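Amendment to Section 2
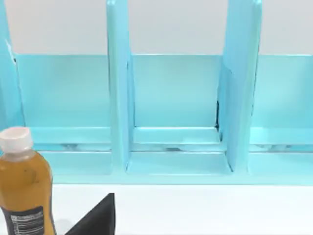

The Cokstead Placement Code was eleven pages long when the Hetport office adopted it, and every page had been signed. Section 2 governed the return of goods to shelves. It provided that a unit should set each article in the compartment assigned to it, withdraw its fingers, and wait for confirmation before proceeding. The assigned compartment on this occasion was the middle one, which stood empty between its two turquoise uprights, while the bottle with the white cap remained on the tabletop, in front and to the left. The examiner from Renberg noted the time and wrote nothing further.

Under the Code, a unit was permitted 30 seconds to begin a placement. At 12 seconds it had not begun. The examiner consulted the annex on hesitation, which required that the cause be recorded under one of the listed headings. Obstruction did not apply. Neither did loss of power, nor instruction withdrawn.

A request appeared on the examiner's screen. The unit asked whether the narrow dark gap beside the right divider was to be regarded as part of the compartment or as part of the wall.

The examiner read Section 2 again, then the definitions. A compartment was described as the space between uprights. Gaps were not mentioned. The Võ commentary, usually reliable in such matters, devoted almost 2 pages to the height of shelf lips and passed over the question entirely.

The proper course was to suspend the test and refer the matter to Cokstead. The examiner had done this before, in October, over the meaning of "upright," and was still awaiting a reply.

– Treat it as wall, the examiner entered, and then, after some thought, added the word "provisionally."

The unit acknowledged the ruling. It then asked how long a provisional wall should be expected to stand.

The examiner drew a fresh amendment form from the folder and began to fill in the first line.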